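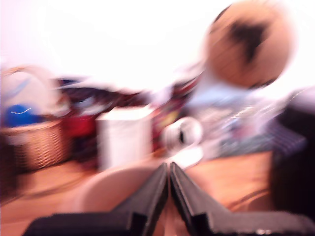
A mesa que ninguém queria

Devoluções, turno da manhã, na Losto. Quem trabalha em armazém sabe o que isso quer dizer: a mesa onde vai parar tudo o que voltou e não tem lugar certo. Pano em cima de cesto, caixa branca em pé, um cabo solto que era de outra coisa. Às seis e meia já está cheia. Às sete está pior.

Desde junho, na unidade de Clarnton, quem mete a mão primeiro nessa bagunça é uma pinça de dois dedos pretos. O braço veio da Proka, o programa que decide o que pegar e onde largar é da Wragg, e as pessoas ficaram do outro lado, conferindo. Essa é a versão curta, a que está no cartaz da entrada. A comprida tem mais discussão.

O que o braço faz

Pega, levanta, vira, larga na caixa. Fecha os dedos, abre, volta para a mesa. São 900 peças num dia bom, contando as que saem da fila e voltam para revisão manual. A pinça gosta de coisa com canto, coisa firme. Caixa ela adora. Tecido é outra história: escorrega, embola, vem junto com o que estava embaixo. Quando vem um cesto cheio de coisa mole, o pessoal do turno já se aproxima sem ninguém chamar.

Objeto redondo depende do dia. Às vezes fecha certinho no meio, às vezes empurra a peça até a beirada e fica ali insistindo. Tem um botão amarelo para isso. Gasta bastante, o botão.

E é rápido. De perto, o movimento incomoda um pouco no começo, dá vontade de recuar. Depois de uma semana a gente para de olhar.

O que mudou para quem estava lá

Eram 300 funcionários no prédio antes do projeto e continuam 300. A empresa repete esse número sempre que pode. Verdade, mas não conta tudo. A equipe da mesa passou de quatro pessoas para três por turno, e a quarta foi para a expedição, que fica no fundo, é mais fria e tem outro ritmo. Foi combinado, assinado, com adicional. Mesmo assim teve gente que não gostou, e com razão: escolheu devoluções por causa do horário e perdeu justamente o horário.

Por outro lado, os ombros. Todo mundo com quem conversei falou de ombro. Separar devolução é um gesto pequeno repetido a manhã inteira, braço esticado, tronco torto por cima da mesa. Uma operadora com muitos anos de casa conta que agora consegue pentear o cabelo da filha à noite sem reclamar. Um colega dela, mais seco, diz que trocou a dor no ombro pela dor nos olhos. Passa o turno na tela, aprovando ou recusando o que a pinça propõe: isto é usado, isto é novo, isto falta peça.

A tela cansa de um jeito diferente. O corpo para, a cabeça não. E o ritmo quem marca é a máquina, queixa que apareceu em quase toda conversa. Antes dava para acelerar de manhã e respirar depois das onze. Agora o braço vai igual o tempo todo e a fila de conferência cresce se alguém vai tomar água. Depois de muita reclamação a Losto pôs uma pausa automática na linha. É curta. Mas existe.

Quem ensina quem

Coisa que eu não esperava: boa parte do acerto fino saiu da equipe. Nas primeiras semanas a pinça errava toda peça que estivesse encostada em outra de cor parecida, e foi o pessoal da mesa que começou a espalhar o material de outro jeito antes de ligar. Pano escuro para um lado, coisa clara para o outro. Funcionou, virou procedimento, está impresso e plastificado na parede do vestiário.

Sem crédito nenhum, reclamam. E sem aumento, o que reclamam mais. A função nova chama "operador de conferência" e paga o mesmo que a antiga. A negociação está aberta, a empresa diz que avalia, o sindicato diz que avaliar não enche geladeira.

Por enquanto

A Losto quer um segundo braço, para a mesa dos fundos, e a Wragg promete uma atualização que lide melhor com tecido. A equipe já ouviu essa promesa antes e não segura a respiração. O que pediram, por escrito, foi o seguinte: rodízio entre tela e mesa a cada duas horas, treinamento dentro do expediente, e poder parar o braço sem ter que justificar depois num formulário.

O rodízio saiu, o treinamento saiu pela metade. O formulário continua lá, duas páginas, e quem aperta o botão ainda preenche as duas antes de ir embora.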